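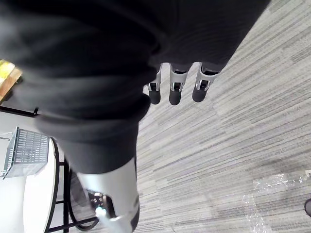 Dunkler Strick zwischen Daumen und Fingern, darunter der gestreifte Teppich.

Seit Februar sitze ich abends über der Tabelle für das nächste Jahr, und weil ein paar von euch nach dem letzten Beitrag gefragt haben, was so ein Aufbau eigentlich kostet, wenn man ihn nicht nur anschaffen, sondern auch am Leben halten will, schreibe ich das jetzt endlich einmal in Ruhe auf. Kaffee steht bereit, es wird wie immer etwas länger (ihr kennt mich ja).

Angefangen hat alles mit der Frage: Hand oder Greifer? Eine Hand mit mehreren Fingern ist wunderbar, wenn man Stoff anfassen will. Pullover, Hosenbeine, alles, was knautscht und rutscht und sich nie zweimal gleich hinlegt. Ein einfacher Greifer ist dafür sparsam, robust und schnell getauscht. Ich habe in der Planung lange so getan, als müsste man sich für eines von beiden entscheiden, und habe damit zwei schöne Wochenenden verschwendet. Inzwischen stehen beide in der Tabelle, jeweils mit eigener Zeile für Verschleiß, und seitdem schlafe ich besser.

Der größte Einzelposten in der Nachrüstung ist das Fingerset von Katetti. 2.636 Euro, ohne Versand, ohne Montage, und da muss man erst einmal schlucken! Mein erster Reflex war natürlich, das ins übernächste Jahr zu schieben. Dann habe ich mir aber die alten Aufzeichnungen angesehen und festgestellt, wie viele Stunden wir mit Warten auf Einzelteile verbracht haben, und diese Stunden stehen eben auch auf einer Rechnung, nur auf einer anderen.

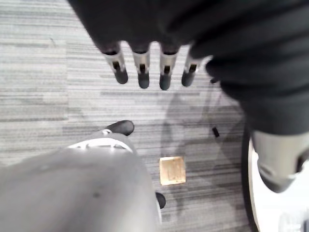
Viel billiger und trotzdem jedes Mal vergessen: die Fingerkuppen. Der Satz kostet bei Brarix 122 Euro, und ich plane ihn jetzt vierteljährlich ein. Vorher stand da nur »Kleinteile«, und unter Kleinteile verschwand dann alles Mögliche, von Schrauben über Klebeband bis zu einem Satz Textilhüllen für den Arm, der allein schon 262 Euro gekostet hat. Falls ihr nur eine Sache aus diesem Beitrag mitnehmt, dann bitte die: Schreibt niemals »Kleinteile« in eine Budgetzeile. Man findet das Geld nie wieder.

Ein Kapitel für sich sind die Dinge, mit denen geübt wird. Da hatte ich in der ersten Fassung schlicht gar nichts stehen, null, als würde sich der Raum von allein füllen. Dabei braucht man Möbel in verschiedenen Höhen, Körbe, Schüsseln, Kleidung, und wer es wie wir mit Einkaufssituationen versuchen will, der braucht eine richtige Auslage mit Gemüse darin. Ich habe sie über Zusevska bestellt, die sonst Hofläden und kleine Märkte ausstatten, und die Lieferung mit Aufbau lag bei 362 Euro, was ich fair fand, schon wegen der vielen Fächer. Bei Ji hätte es etwas Leichteres gegeben, aber ich hatte Sorge, dass so ein Ständer beim ersten Rempler wandert.

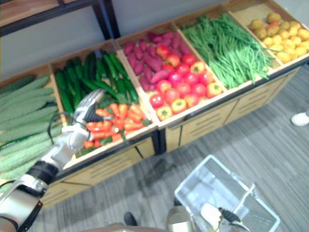 Über den Möhren, daneben wartet schon der durchsichtige Korb.

Was mich an der Auslage freut: Sie zwingt einen, beim Planen über Formen nachzudenken. Eine Paprika ist etwas völlig anderes als eine lange, dünne Bohne, und eine Bittergurke mit ihren Buckeln ist noch einmal eine Welt für sich. Für die Tabelle heißt das, dass ich nicht mehr »Greifobjekte, diverse« schreibe (siehe oben, Kleinteile!), sondern nach Art sortiere: weich, rund, lang, durchsichtig.

Durchsichtig hat übrigens einen eigenen Posten bekommen. Klare Kunststoffboxen kosten fast nichts, sie verkratzen aber, und eine verkratzte Box sieht für eine Kamera eben anders aus als eine neue. Ich bestelle sie darum lieber öfter und in kleinen Mengen. Platz im Lager ist bei uns ohnehin knapp.

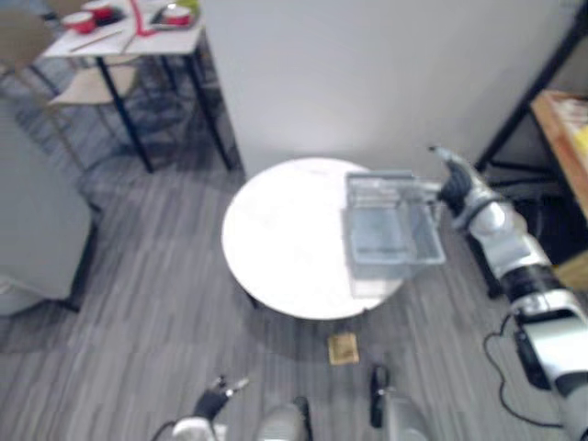
Klare Box über dem runden Tisch, der andere Greifer noch offen.

Bleibt die Frage nach den Kabeln, und da bin ich ehrlich gesagt noch am Rechnen. Eine ordentliche Kabelführung kostet mehr, als ich dachte, und ich schwanke noch, ob ich sie gleich mitbestelle oder erst die Reserve für Reparaturen auffülle. Mein Bauch sagt Kabel, die Tabelle sagt Reserve. Wenn jemand von euch so etwas schon einmal nachgerüstet hat, schreibt mir doch in die Kommentare, womit ihr gut gefahren seid und was ihr beim zweiten Mal weglassen würdet. Die Bestellung muss bis Monatsende raus, und die Vorlage für die Tabelle stelle ich online, sobald ich die Spalte mit den Versandkosten repariert habe.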